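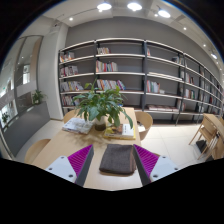 A reading room with a long table of pale wood and the bookshelves behind.

The Striker Who Waits

Last updated: February

When Amr Abdelaziz scored his first goal for Sukstead, the man who operates the scoreboard put up the wrong name. He wrote "Ivanov", because Ivanov was the name that had always been there. It stayed on the board until the restart, and then somebody in the main stand shouted, and it was corrected. Abdelaziz did not see any of this. He was already back on the halfway line with his hands on his knees, trying to breathe.

He had been on the field for 12 minutes. Before that evening he had played 183 minutes of league football in a season and a half, never from the start, and most of them in matches which were already won or already lost. I know the number because he told me it himself, before I had asked any question about it. A substitute knows his minutes as a shopkeeper knows what is in the till.

I went to Sukstead to write about the other end of the team. The club had the second best defence in the division and I wanted to understand how it was made. But in the first conversation with the coach, Amr El Ouafi, he spoke for a long time about his third striker, and I began to think that my subject was sitting on the bench.

El Ouafi is 64 years old. He came to the town as a player, for one winter, on a loan which was supposed to finish in spring. He married here and he has coached the first team in two separate periods, with a break between them during which he sold kitchens. He speaks slowly and draws with his finger on any surface near to him. When I visited, it was the lid of a box of training bibs.

"You have one striker who plays," he said, and he put his finger down. "You have one who will play if this one is injured. And you have the third. What is the third for? If I cannot answer this, I should not keep him. It is not correct to keep a man for nothing."

He did not answer it that morning. He went out to move some cones.

The division where Sukstead play is not a rich one. Players are paid, but most of them have another income also, and training begins at five in the afternoon so that people can arrive from work. The ground holds more spectators than ever come. For a normal match the gate is 300, and in the bad weather it is less. There is a tea window, a covered stand on one side, and on the other side a grass bank, where the same group of men stand in the same order and talk mostly about a different club.

In such a place a squad is built in a particular way. The first eleven are chosen, and the rest is what is left in the budget. Ivanov, the first striker, had been chosen. He came from Vulon three years ago, and in each of these years he was the top scorer of the club. He is strong and rather slow, and he has the gift of being where the ball will fall. Behind him there was Itow, who is younger and very quick and who could also play on the right side. This made him useful to the coach in two places, and a player who is useful in two places will always travel.

Abdelaziz is useful in one place. He is a penalty area striker, like Ivanov, but less heavy and less experienced. He signed from a youth team in the summer, when it looked as if Ivanov would leave. Ivanov's move was discussed for six weeks, and at the end it did not happen. The new shirt with the number nine, which had already been mentioned to Abdelaziz, was not mentioned again. He took nineteen.

I asked him if he was angry. We were in his car, which is where he prefers to talk, with the heating on and the training ground getting dark in front of us.

"In the first month, yes," he said. "I was phoning my brother every night. He told me, you have signed a contract to play football, and you are complaining that somebody else is good. After this I phoned him a little less."

There was an offer in his first winter. A club from the division below wanted to borrow him until the end of the season, and promised that he would start. El Ouafi left the decision to him. Everybody I spoke to at Sukstead believes that he should have gone, including the goalkeeper, who likes him very much and who drives home the same way. At twenty-one you need to play, the goalkeeper told me, it does not matter where. You cannot learn to be a striker from the side.

Abdelaziz stayed. His explanation changed a little each time I asked for it. Once he said that he did not want to move house. Another time he said that the pitch of the other club was terrible for his ankles, and another time that he had looked at the calendar and he thought Ivanov, who was thirty-three, could not play in all those matches. This last one was a good calculation but it was wrong. Ivanov played in all of them.

What does a third striker do in the week? I followed this with interest, because on match day there is so little to see. On the first training day he is in the group which works hardest, since the others are recovering. Later in the week he becomes the opponent. The coach explains how the next team attacks, and Abdelaziz must imitate their centre forward for the benefit of his own defenders. He told me that he has been almost every striker in the division. He has been tall ones, by jumping early. He has been one who complains to the referee, and he did this so well that the assistant coach, who was refereeing, sent him away from the pitch for real.

I think that here is a part of the answer which El Ouafi did not give me on the first morning. The good defence which I had come to write about trained every week against this man. The two centre backs said it without my asking. One of them, the captain, said that after a week with Abdelaziz the match was sometimes quieter. The defence got the praise in the local newspaper, with a photograph of four people. A fifth could have stood there.

But I must be careful with this, because it is a nice idea, and Abdelaziz himself does not like it. "I am not a training object," he said to me, quite sharply. "If they say that I help the defenders, okay, thank you. But I am paid to score. Write down that I want to score."

I have written it down.

The chance came without any drama. Ivanov was not injured. He was suspended, for the first time in his career at Sukstead, after a fifth yellow card which he got for kicking the ball away when the whistle had already gone. Itow started in his place and played well, and after seventy-eight minutes he felt something in the back of his leg and sat down on the grass. It was still nil-nil. El Ouafi looked along the bench, and Abdelaziz was already taking off his jacket. He says that he had opened the zip at half-time, only to be ready, and that he had done the same at every half-time since he came.

The goal was not beautiful. There was a corner from the left, a header by the captain which went more up than forward, and then a moment when several people believed that the ball belonged to somebody else. Abdelaziz hit it with his shin. It went in beside the post so slowly that the goalkeeper had time to look at it. On the grass bank they did not cheer at once, because from there the angle is bad and they thought it was wide.

I had expected that after this he would tell me about happiness, or about justice. He told me about his breathing. He had run too fast in the first minutes, as substitutes do, and after the goal he could not get air. He was afraid that the coach would see it and take him off again. "Imagine," he said. "To come on, to score, and to go off. I would have to leave the country."

The following week Ivanov returned and played from the start. Abdelaziz was on the bench. Itow's leg was a matter of three weeks, so for three weeks there was one step less between the bench and the field, and in this time he played twice more, both times shortly. He hit the bar once. In training he was the opponent again, this time a left-footed one, which he finds difficult.

His contract finishes in the summer, and Ivanov's finishes too. The club says that nothing is decided, and I believe them, because the man who decides such things was away when I asked and nobody else knew his plans. Vulon have sent somebody to watch two matches. It could be for Abdelaziz. It could also be for the captain, who is from there and whose mother would like him to come home.

On my last visit I put the question to El Ouafi again. What is the third striker for? He was eating an orange in the dressing room, very carefully, over the bin.

"I told you already," he said.

I said that he had not told me.

He thought about it, and finished the orange, and washed his hands. "Then come on a match day and sit beside him," he said. "Not beside me. Beside him."

I asked for permission to do so and the league refused it. Only persons on the team sheet may sit on the bench. So I watched from the covered stand, behind him and a little to the left. It was a draw. At half-time he came out before the others and I saw him open the zip of his jacket. He did not play.

14 comments | 52 shares

Contact the editors | Copyright of the magazine and its authors | Back to top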